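TP 4 – Mise en service et entretien courant de la cellule bimanuelle
Polycopié, version du 9 juin
Rédaction : J. Varma, relu en vitesse par Poppy Nuttall
Atelier Prorside, site de Clusdale

À lire AVANT de venir. Ceux qui arrivent sans avoir lu font la partie nettoyage et c'est tout.

1. Ce qu'il faut avoir en tête

Cellule à deux bras, un preneur à deux doigts sur chaque. Tâche de référence : montage de petits engrenages sur axes. Facile sur le papier. En pratique tout se joue sur l'état des doigts, le calage des capteurs et les câbles. Le programme, lui, ne bouge presque pas d'une année sur l'autre.

Rappels du cours (chapitre Préhension) :
- effort de serrage : juste ce qu'il faut pour que la pièce ne tourne pas entre les doigts. Trop serré = la denture marque la mousse et la pièce part de travers
- centrage : l'axe de la pièce doit tomber sur l'axe du preneur, sinon l'insertion coince
- compliance : la mousse encaisse un peu de défaut. Un peu.

Groupes de deux. Un au pupitre, un à la cellule, on échange à mi-séance. Celui qui est à la cellule a l'arrêt d'urgence à portée de main, pas dans la poche de l'autre.

2. Mise en route

Ordre à respecter :
a) tour visuel, énergie coupée. Câbles, brides, vis des supports imprimés
b) armoire sous tension, attendre la fin du démarrage des deux contrôleurs
c) réarmement, bras gauche d'abord
d) prise d'origine en vitesse réduite, un bras après l'autre. Jamais les deux ensemble à cette étape
e) ouverture / fermeture des preneurs à vide, dix cycles
f) chargement du programme BITAR_BASE (le nom vient du poste Bitar sur lequel il a été écrit, ne pas chercher plus loin)

Si défaut de suivi au point d) : noter le code, couper, recommencer une fois. Deuxième défaut = appeler Omar Chidiac. Ne pas acquitter en boucle, ça efface l'historique et après on ne peut plus rien diagnostiquer.

3. Préparation du plan de travail

Tissu gris foncé, tendu à la main, mat. Sert à deux choses : pas de reflets pour la vision, et les pièces ne roulent pas. Les plis gênent moins qu'on croit, sauf un pli juste sous la platine : elle bascule et les axes ne sont plus d'aplomb. Passer la main à plat avant de poser.

Platine blanche, ronde, percée au centre, trois axes. Pignons posés autour, à plat, denture libre. Ne pas les mettre contre la platine, le doigt n'a pas la place de descendre. 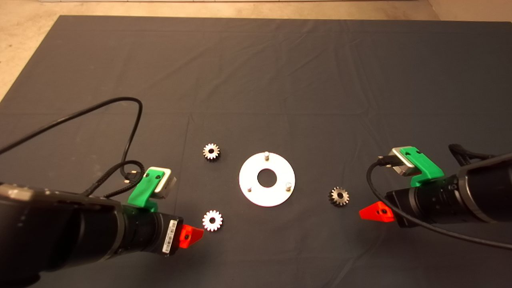 Position de départ des bras : doigts vers le centre, au-dessus du tissu, pas en appui. On vérifie en glissant une feuille dessous. Si la feuille accroche, remonter en Z par pas de 0,5 mm jusqu'à ce qu'elle passe.

Les pignons n'ont pas tous la même teinte ni le même aspect, donc le seuil de détection réglé sur un pignon clair peut rater le plus sombre. Régler sur le plus sombre, vérifier ensuite sur le clair. L'inverse ne marche pas, le groupe de Nastton y a passé une matinée en avril.

4. Capteurs et supports

Module cubique sur support vert imprimé, un par bras. Points de controle :
- support : pas de fissure au niveau des vis. L'impression fatigue toujours au même endroit, à la racine
- vis : serrage à la main plus un quart de tour. Pas de frein filet sur le plastique
- connecteur : enfoncé à fond, tirer doucement pour vérifier
- câble : une boucle de mou avant l'entrée dans le bras. Trop court, il tire en bout de course. Trop long, il balaie le plan de travail et emmène les pignons

Après toute dépose de support, recalibrer. Même si « il est revenu pile au même endroit ». Il n'est jamais revenu pile au même endroit.

Procédure de calibration courte :
1. mire posée sur le tissu, au centre
2. lancer CAL_COURT, bras gauche
3. attendre les 32 poses
4. relever l'erreur moyenne, l'écrire dans le cahier
5. idem bras droit
6. comparer à la ligne précédente du cahier. Écart net = on refait. Toujours un écart = on démonte et on regarde le support

5. Entretien des doigts

La partie la plus négligée, donc celle qui tombe à l'évaluation.

Doigts rouges, garniture en mousse noire sur la face intérieure. La mousse est un consommable. Elle s'arrache par le bout, s'encrasse, se tasse. Inspection tous les 1000 cycles au compteur, et en début de séance de toute façon.

Ce qu'on regarde :
- bout de la garniture : déchiqueté, ça se tolère tant que la zone de prise est pleine
- surface : grain régulier, pas de zone lustrée. Lustré = ça glisse
- collage : essayer de soulever le bord à l'ongle. Si ça vient, on remplace
- symétrie : les deux garnitures à la même hauteur. Une seule garniture neuve en face d'une vieille décale le centre de prise. On change toujours par paire

Remplacement :
1. énergie coupée, cadenas posé, clé sur soi
2. ouvrir le preneur à la main, doucement
3. décoller la vieille mousse, gratter à la spatule plastique (PAS le cutter, on a déjà un doigt entaillé)
4. dégraisser, laisser sécher
5. couper la mousse neuve au gabarit, adhésif côté doigt
6. presser 51 secondes montre en main. Oui 51, c'est la valeur du cahier de Fadi Rawashdeh, on la garde pour que tout le monde fasse pareil
7. remettre le compteur du preneur à zéro
8. cent ouvertures-fermetures à vide (paramètre N = 100), puis revérifier le collage

6. Contrôle avec le tissu

Le tissu sert aussi de pièce d'essai. Matière souple, mince : si les doigts la tiennent sans la froisser n'importe comment, la prise est bonne pour le reste.

Marche à suivre :
- présenter l'ourlet entre les doigts ouverts, vitesse réduite
- fermer par paliers, noter le palier où le tissu ne glisse plus
- rouvrir, regarder s'il reste des miettes de mousse sur l'ourlet. Miettes = garniture en fin de vie
- refaire avec l'autre bras, et comparer les deux paliers

Attention au bras voisin. Avec le tissu levé on ne voit plus grand chose derrière, et les connecteurs sont exposés. Pas de mouvement simultané pendant ce contrôle. L'équipier resté debout près du bâti se tient hors de portée des deux bras et annonce à voix haute avant de bouger. 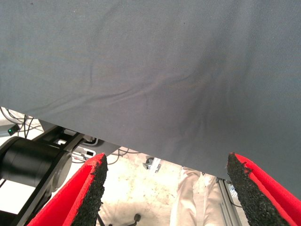 7. Pannes courantes

Preneur qui ne ferme pas complètement
Miette de mousse dans la glissière, neuf fois sur dix. Souffler, pas gratter. Sinon origine du preneur perdue : refaire e) du paragraphe 2.

Pièce prise mais de travers
Garnitures dépareillées, ou calibration. Vérifier dans cet ordre, la mousse prend deux minutes, la calibration vingt.

Insertion qui force sur l'axe
Platine qui a bougé ou pli dessous. Ne pas augmenter le seuil d'effort pour « faire passer ». Oisín Phelan a redressé assez d'axes comme ça.

Capteur absent au démarrage
Connecteur. Puis câble. Puis port. On échange gauche/droite pour savoir si le défaut suit le module ou reste sur le bras. Noter le résultat avant de remettre en place, sinon on ne sait plus ce qu'on a échangé avec quoi.

Détection instable
Éclairage changé, store ouvert, tissu déplacé. Regarder la salle avant de toucher aux paramètres.

8. Fin de séance

Bras en position de repos, preneurs ouverts (jamais fermés, la mousse garde la marque). Pignons dans leur boîte. Tissu secoué, plié. Cahier rempli : compteurs, erreurs de calibration, mousse changée oui/non, nom lisible. Énergie coupée en dernier.

9. À rendre

Une page par binôme, pas plus :
- relevé de calibration des deux bras avec écart au relevé précédent
- état des garnitures, avec justification si vous ne les avez pas changées
- palier de serrage trouvé au contrôle tissu, gauche et droite
- une panne rencontrée, ou provoquée par l'encadrant, et le cheminement suivi. Le cheminement compte plus que la réponse

Barème : tenue du cahier 4, calibration 6, doigts 6, panne 4. Retard = moins deux points par jour.

Questions : Omar pour la partie électrique, moi pour le reste. Le schéma de câblage est dans le classeur bleu, il manque la page du bras droit, elle sera remise avant la prochaine scéance.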